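**Pludedex patches password manager bug, tells users to change master passwords**

2nd August - Pludedex pushed out an emergency update to its password manager overnight after a researcher showed that saved logins could be read by any browser add-on running on the same machine. Version 21 is the safe one. Anything older, assume it leaks.

The bug sits in the autofill part. When the vault is unlocked, the app passes logins to the browser through a local channel that was supposed to be encrypted. It was, up to the December release. Then a test setting got left on and everything since has gone across in plain text.

Gwawr Gethin found it while looking into something else, a slow login page at work. She reported it to the company and gave them 28 days to fix it. They used all 28.
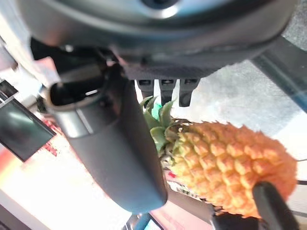
Windows and Mac are both hit. Phone apps are not, they use a different system for autofill. Linux users are still waiting, Pludedex says "later this week" and won't be pinned down on a day.

What to do, in order:

- Update to version 21. Auto-update is slow today so use the Check Now button under Settings.
- Restart the browser. All the windows, not just the one your in.
- Remove add-ons you don't recognize.
- Change the master password, then email and bank.

The company says it has no sign that anyone used the hole. Gethin is less sure. An add-on reading the channel would leave no trace in the logs, she wrote in her report, so no sign doesn't mean a whole lot. 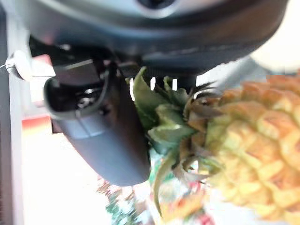
*Gripper finger under the wrist housing.*

Business customers have it worse. Grimska, the hosting company, runs Pludedex for its whole support desk and pulled it from every machine before breakfast. 3,654 customer accounts are getting forced resets, with emails going out in batches through this evening. If you get one, go to the site yourself and log in there. Fake copies of the email were already doing the rounds by lunchtime.

Meinir Griffiths at Grimska said the company had not decided wether to put the software back. "We'll look at it once the Linux fix is out. Not before."

Shared vaults need one more step. Updating your own copy doesn't help if someone else on the vault is on an old one, so the owner has to go to Members and turn on the minimum version setting. Off by default. Pludedex says that will change in the next release.
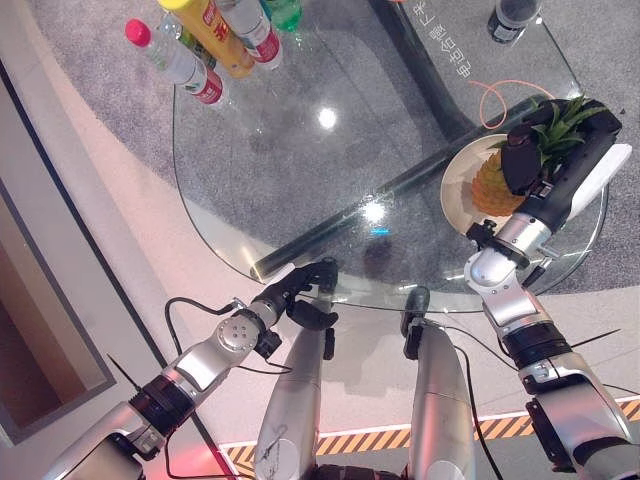
Iestyn Trevor: Updated this morning and it logged me out of all 18 shared vaults, had to be re-invited to each one. Check you have your recovery code printed out before you hit the button. Also the minimum version setting doesn't show up at all on the family plan, support told me they're "looking into it."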